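## The games table, a progress report

Members will recall that the spare felt-topped table in the Holloway room was cleared for cards in November. It has since taken up a second career as a place to put things down. Mimoza Vidmar went through the lost property book and found 32 entries ending in the words "left on the felt." The current residents include a plush capybara, a spoon, a kitchen sponge and a bright blue ball, and I would like it noted that none of them has paid dues.
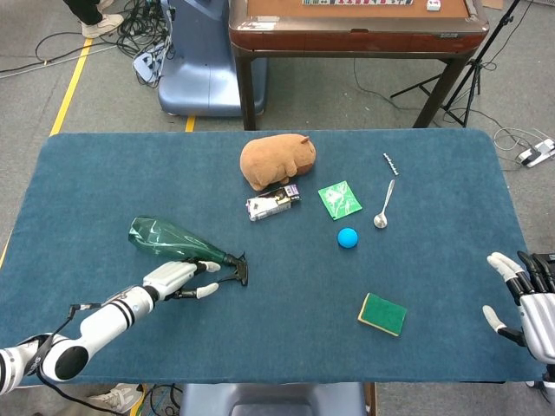 ## What happens next

Everything comes off the felt by August 7, 2024. Claim your belongings from Radka Georgiev at the front desk, who will ask you to describe them. (For the green bottle, "green" will do.) The little square packet goes in the pantry drawer unless its owner speaks up. The sponge goes back to the sink, where it had a perfectly good job.

The capybara is a harder case. Bakari Mbwambo wants it kept as a mascot. Pin-yu Lo says we had a mascot once and it got moths. You can vote on the sheet by the door, which has 14 names so far, two of them in the same handwriting.

The mahjong table is staying exactly where it is. Please don't use it as overflow. Re-covering the felt one would cost us $310, so anything sticky or leaky should live in the kitchen, however briefly you plan to leave it.

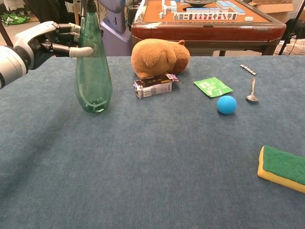
*The felt table, with capybara and green bottle. Claims to Radka, please.*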